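Folding and Sorting: Your Questions, Wearily Answered

Last updated Wednesday, July 14, 2021

The Skivska laundry page gets more post than the rest of the site put together, most of it about jumpers. These are the ones that keep coming back.

Do I need a special surface for folding?

No. You need a flat one at a height that doesn't annoy your back. A table does nicely, a bed will do, and the floor is for people under thirty. If the table top is slippery, put a mat or a cloth on it first so the sleeves stay where you left them.

Should I fold knitwear or hang it?

Fold it. A heavy knit on a hanger slowly turns into a dress with pointy shoulders. Lay it face down, bring the sides in, lay the sleeves flat along the back and fold up from the hem. If you have several black ones, hold each up by the shoulders before you start, or you will fold one inside out and find out in November.

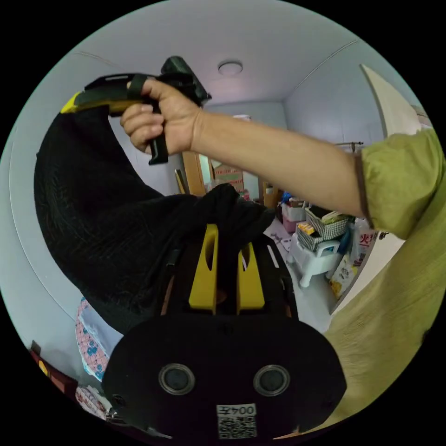
What order should I fold things in?

Big and dark first, in my house. Ľudovít Tichý wrote from Cluvmont to say he does socks first "for morale", and I have no answer to that. The one rule I'd defend is to keep the finished stack well away from the heap. Folded things on the left, unfolded on the right, and a strip of bare table between them if you can manage it.

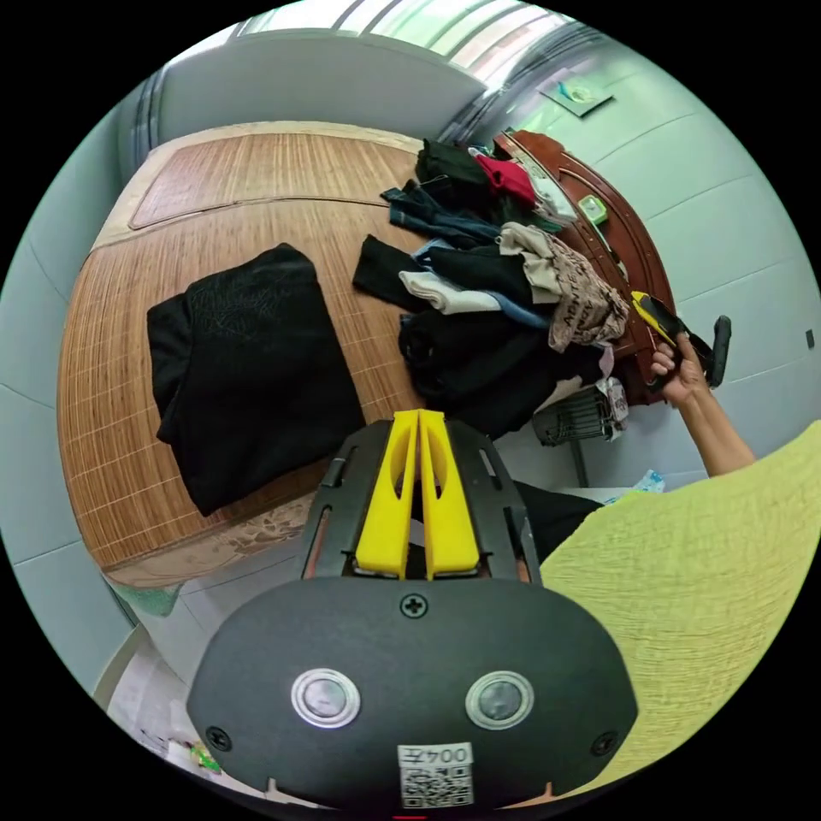

Denim can wait until the end, as it holds a fold whatever you do to it. Printed shirts want the print on the outside if you'd like to find the right one without emptying the drawer.

How do I stop black clothes picking up fluff?

Wash them together, inside out, and keep them off towels. The Beddoe lint brush costs 900 of whatever they charge in by now, or so it feels. Sticky tape is cheaper. If you fold on the bed, use a smooth sheet and leave the fleecy blanket out of it.

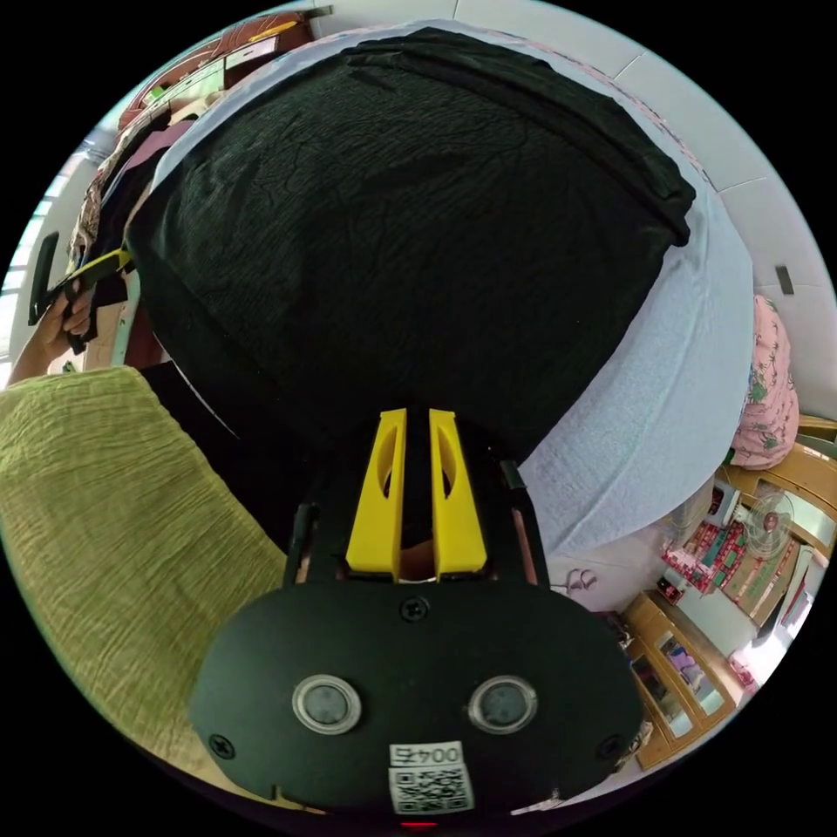 Crinkly fabrics are their own case. Don't iron the texture out of them, just shake, smooth with the flat of your hand and fold loosely.

Is the Sumero folding board worth buying?

I used mine for 56 days. It now lives behind the wardrobe, where it is very flat.

Can you answer my question personally?

There are 248 in the queue. Please check this page first.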